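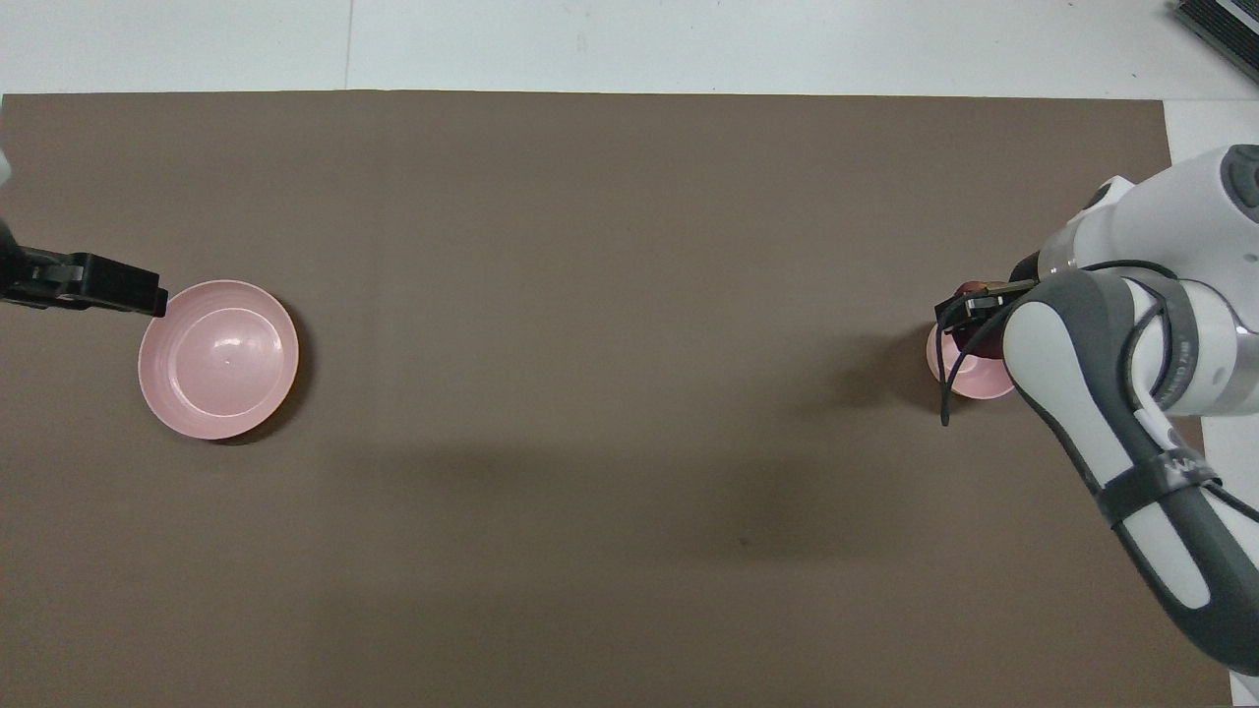

Igor Krajčí wanted to know whether he could reach in and straighten a bowl while both arms were holding position. The answer is no, and it comes up often enough that we have put it first. An arm that is holding still is powered. Press pause, wait for the status light to go amber, then reach in.

# Bench rules for two-arm cells: FAQ

Last revised June 8, 2022. Applies to all benches at the Khaemba and Ustorville sites.

**Who can run a two-arm bench?**

Anyone who has done the induction and been signed off by Selvaraj Mondal or Leokadia Piątek. Sign-off lasts until the following February. Visitors may watch from behind the yellow line.

**How many people need to be present?**

2. One runs the task and the other stays within reach of the emergency stop. Swap roles whenever you like, but say so out loud.

**What should be on the mat?**

Only what the task sheet lists. For sorting and placing tasks, that's the bowls and the items that go in them. Phones, pens and coffee cups live on the shelf.

**Can both arms work at the same time?**

Yes, if each keeps to its own side. Tasks that cross the centre of the mat need the shared-zone setting turned on in Fesivum, and speed is capped at level 4.

**Do cables have to be checked every time?**

Yes, at the start of each session. Move each arm slowly through its range and watch for anything that pulls tight or catches. Straps should be snug – if one has slipped, stop and refit it before you go on.

**Can we use real fruit?**

Yes, provided it's whole and dry. Bin it at the end of the day, and don't eat anything that has been in a gripper.

**What do I do if something is dropped?**

Pause both arms, pick it up, wipe the mat and log it on form 31. Don't try to catch it.

**Who do I call about a fault?**

Dimas Lubis, extension 407. Tag the bench out of service until he has cleared it. For the Funen bench, call Caroline Mwaipopo on the same extension.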